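Clear the Surface First: Consuelo Espinoza on Shared Worktables

Plukivbridge, October

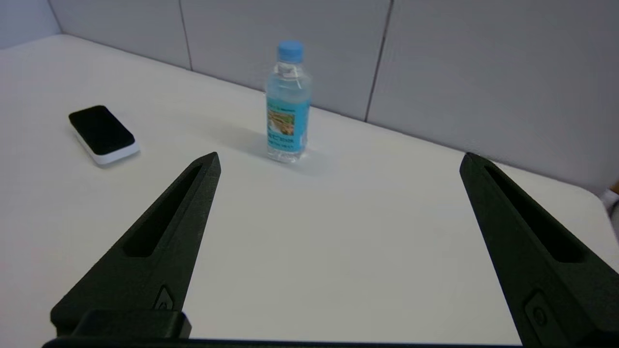 What belongs on the table

Consuelo Espinoza sets up shared workrooms for Tinik, a small fit-out firm with 5 people on staff. Her view of tabletops is strict. "A table is storage the moment you stop watching it," she says. "A water bottle is fine. One device you are using is fine. After that I want a reason."

She specifies white tops for most rooms. Dust, rings and pen marks show up early on white, and users wipe them off before they set. "People ask for dark tops to hide the dirt. Then they clean once a month and the finish is gone in a year."

Bottles are allowed under her rules if they have a screw cap. Open cups go on a side shelf at least 40 inches from any powered equipment. She arrived at that distance after a spill in room 1402 of the Adham building, where coffee ran along a table joint and into a power strip. The strip was replaced the same afternoon. The joint took longer, and the tables there are now single tops.

Walls and wipe-down

Espinoza prefers a pale gray wall behind a white table. Pure white on both makes the far edge hard to judge, she says, and strong colors throw a tint on the work surface under bright lamps. Panels also let her swap a damaged section without repainting the room.

Her cleaning routine takes almost four minutes per table. Small items are lifted, wiped underneath and put back in the same spot. She uses a damp cloth first and a dry one second, working from the wall side toward the user. Spray goes on the cloth and never on the table.

"Ververidis had spray bottles in every room," she says of an earlier client. "The liquid got under everything that was lying flat. We took the bottles out and left the cloths."

Asked about trays and desk organizers, she is brief. "They fill up. I do not order them." Cables are the remaining problem, and she is testing an under-table channel in two rooms through the winter.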